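Wetdale Automation Services
Pre-acceptance inspection: Tasholm two-arm bench kit, trial unit
Inspector: Tài Phùng
Date: 6/27/19
Status key: P = pass, C = pass with comment, F = fail, N = not checked

1. Paperwork
1.1 Packing list matches contents - P
1.2 Wiring diagram supplied - C. Diagram is for the single-arm version. Claeys to send the two-arm sheet.
1.3 Risk assessment signed - P
1.4 Spare finger set included - F. Listed in the quote, not in the crate. Raised with Nodier as the reseller.

2. Mounting and power
2.1 Base bolts torqued and marked - P
2.2 Bench level, no rocking under load - P
2.3 Power supplies fused separately - P
2.4 Protective earth on both arms - C. Continuity good. Ring terminal on arm B was finger tight and has been redone.

3. Stops and limits
3.1 E-stop removes drive power to both arms - P. Tested 10 times from each button.
3.2 Restart needs a separate reset - P
3.3 Software joint limits set - C. Arm A limits were still at factory default. Set to the cell drawing and saved.
3.4 Speed cap in teach mode - P
3.5 Arm holds position on power loss - F. Arm B sags at full reach with a 500 g test weight. Claeys says a firmware update in July covers it. No hands under arm B until retested.

4. Gripper
4.1 Fingers parallel when closed - P
4.2 Grip force repeatable - P
4.3 Holds sample items without slip - C, see note
4.4 Pinch point labels fitted - F. None supplied.

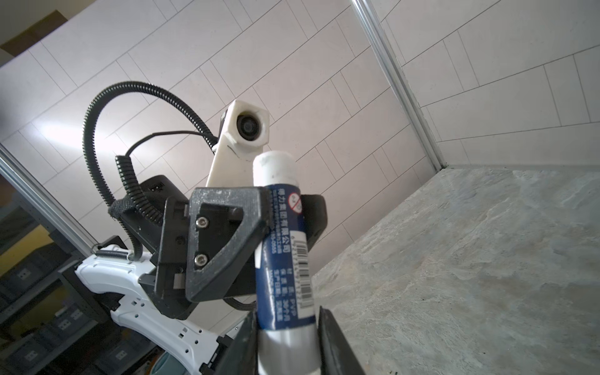 Note to 4.3. Grip force on soft packaging is set per item, and the kit ships with one preset for all of them. The preset is fine for rigid parts and too high for anything that can be squeezed out. For tubes, hold low, as with the glue or paste tube standing upright between the two black fingers, cap up and most of the label clear of them. The barcode sticker runs lengthwise down the side of the tube, so a side reader has to be set for vertical bars. Recommend a separate preset for tubes before the trial starts.

5. Cables and cameras
5.1 Conduit clear of joints through full travel - P
5.2 Strain relief at gripper end - C. Acceptable for trial. Recheck after 700 cycles.
5.3 Camera mounts tight - P
5.4 Lenses clean - P

6. Service terms
6.1 Service interval stated - C. Manual says 2,000 hours, quote says yearly. Nodier to confirm which applies.
6.2 Remote support tested - N

Result: not accepted. Items 1.4, 3.5 and 4.4 to be closed and 6.2 tested before sign-off. Unit may run in teach mode only, one operator at the bench.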